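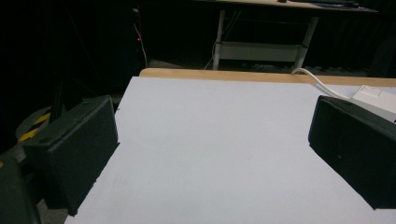
Fig. 7. Dark, foam-textured fingers open over the white board, as the hand camera sees them.

Setting Up the Hand-Held Gripper for a Finger Comparison
By Ustyna Kobzar
Oct 19, 2018

Okay, so by this point you've got the Cudosov handle charged, the camera clipped on, and both sets of fingers on the bench. If you skipped ahead and don't have the camera on yet, go back and do that first. I'll wait!

This section gets you from a bare tool to your first fair comparison between the Koval fingers (hard, thin, a bit slippery) and the Tuteo fingers (chunky blocks with a soft face). I've gone back and forth between the two all fall and I have opinions, which I'll try to save for the notes.

Getting the board down

1. Lay the white board flat on the table. Leave a little strip of tabletop showing past the far edge so you can tell in the video where the board ends.

2. Press on all the corners. If one rocks, slide the board over until it stops. A rocking board makes every pick look worse than it is, and I lost a whole afternoon to that once.

3. Keep your power strip and any cables off to one side. They can be in view, that's fine, but the fingers shouldn't be able to reach them.

CAUTION: Never open or close the fingers over a live cable. The Koval tips will go right through soft insulation. Ask me how I know.

Putting the fingers on

4. Switch the handle off. All the way off, please, not just sleeping.

5. Slide the left finger on until it clicks, then the right. With the Tuteo set the click is pretty quiet, so give each one a tug.

6. Switch on and squeeze the trigger slowly. The faces should meet flat. If they meet at the tips first, take both off and swap sides (I do this wrong every single time).

Note: Wide fingers sit at an angle when they're open, tipped in toward the middle. They're supposed to. Don't bend the mounts trying to straighten them.

Checking the camera view

7. Open the fingers all the way and hold the tool over the board. You want one finger at each side of the picture and plenty of clear board between them. It's okay if the outer parts of the fingers run out of view, as long as you can see both inner faces.

8. Look at the light. A dim room will work, but the board goes a little blue-gray and dark fingers start to blend into a dark background. I lock the exposure at 100 and leave it there for both sets, so the clips match.

Note: Dark finger pads on a white board are the easiest thing in the world to find in the video. Put the same pads over a black mat and good luck.

Running the comparison

9. Pick one object and stick with it. Mine is the plastic cap that comes in the Otstead parts kit.

10. Do 12 picks with the first set of fingers, always putting the cap down near the middle of the board. Swap fingers and do 12 more.

11. Write down drops and slips as you go. You will not remember them later, I promise.

If the handle shows error 776 halfway through, the motor wants a rest. Set it down, get a coffee, and start that set of picks over from the first one. Mixing a warm run with a cold one messes up the grip numbers.

My own take so far: the soft blocks win on anything round, and the thin ones win on anything flat, like a washer or a card lying right on the board. The blocks are just too fat to get under an edge. I'm trying a trimmed-down pair in November and will add a page for them once I've got enough picks to compare.

Last updated: Oct. build of the guide, finger section only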